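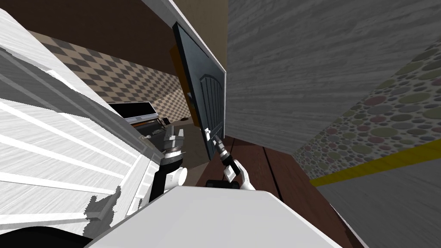 The Second Life of a Kitchen

When Margarida Guerreiro bought her house in Clarkell, the kitchen had been painted so many times that the drawers stuck. She got two quotes for a new one. The lower was more than she had paid for her car. She kept the old cabinets, and two years later she is still glad she did.

Reusing kitchen cabinets used to be something people did when they had no choice. Raelene Bolger has run the Storico salvage yard on the edge of town for 12 years, and she says her customers have changed. Landlords still come in for a cheap replacement door. More and more, though, she sees homeowners with a tape measure and a list of sizes, ready to put together a whole room from three or four different houses.

"They ask me what matches," Bolger says. "I tell them to stop looking for a match and look for the same thickness."

Thickness matters for the hinges. Older doors often sit over the face of the cabinet, while others are set flush inside it, and the two kinds take different hardware. Bolger keeps hinges in coffee cans by type and will not sell a door until the buyer knows which can to reach into.

Louvered doors are a subject of their own. They were popular for pantries and laundry closets where air needed to move, and they turn up at the yard every week. They are also slow to strip. Ottmar Schmieder, who refinishes doors in a rented garage on Brosero Street, charges double for them. Each slat has to be cleaned along both edges, and old paint collects in the corners where a scraper won't go. He tests every piece for lead before he starts and turns down the job if the owner wants it sanded dry.

Guerreiro did most of her own work. Her budget was $3000, and she spent $1495 of it on a countertop. The rest went to primer, paint, hinges, a plumber and a used sink. She left the boxes where they were and replaced 7 doors, all from the yard. The job was meant to be over by July. It ran into the fall, partly for lack of a place to lay the doors flat while the paint cured.

Her one regret is the color. She picked a yellow from a small card, and on a full wall of doors it was much stronger than she expected. She has since repainted the lower row in gray.

Her neighbor Tayla Donnelly went the other way and ordered new cabinets. She wanted deep drawers in place of shelves, and her old boxes were swollen around the sink. Particleboard that has taken on water can't really be saved – it crumbles when you drive a screw into it.

Bolger's advice is to check under the sink first, then the backs.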